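Grikia Table Mat, large

The Grikia is our thick mat for the work table. We make it for people who sew, repair, cut paper or sort small things at home, and who do not want to scratch the table below. It is made by Swai and we have sold it since our shop opened.

The mat is 4 mm thick. The upper side is smooth and the under side has a fine rubber net, so it stays in its place when you lean on it. You can write on it with a soft pencil and remove the line with a wet cloth. Please do not use ink, as it goes into the surface and remains there.

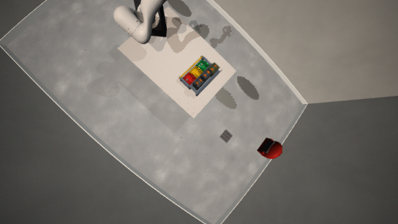

The edges are cut straight and they are not sewn. Some customers asked us for a sewn edge, but a sewn edge is higher than the mat, and then a ruler does not lie flat on it. Godfrey Rashidi, who tests our table goods, has used the same Grikia every working day for two winters, and its corners are still down.

The mat comes rolled in a carton tube. Please open it in a warm room and lay it with the upper side down for one night. If a corner still rises in the morning, put a heavy book on it until the evening. Do not use an iron, even with a cloth between.

Details
Length: 82 cm
Thickness: 4 mm
Upper side: smooth, matt
Under side: rubber net
Guarantee: 20 months
Maker: Swai

Cleaning
Warm water and a little dish soap are enough. Dry the mat with a towel before you roll it again. Oil from a sewing machine should be wiped away on the same day. Spirit and strong cleaners make the surface hard. 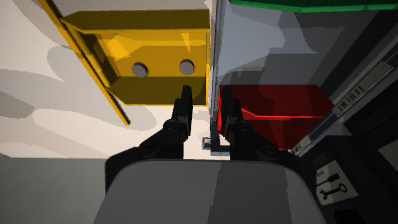

Can I cut on the mat with a rotary knife?
For paper and thin cloth you can, if you press lightly. For leather or card we advise the Asix cutting board, which is harder and can lie on top of the Grikia.

Delivery and return
We send the mat from our store in Gosivis. Orders of 200 pieces or more are sent directly from the maker and need a longer time, so schools that want them for March should write to us early. You may return an unused mat in its tube. A mat that was cut to another size cannot be returned.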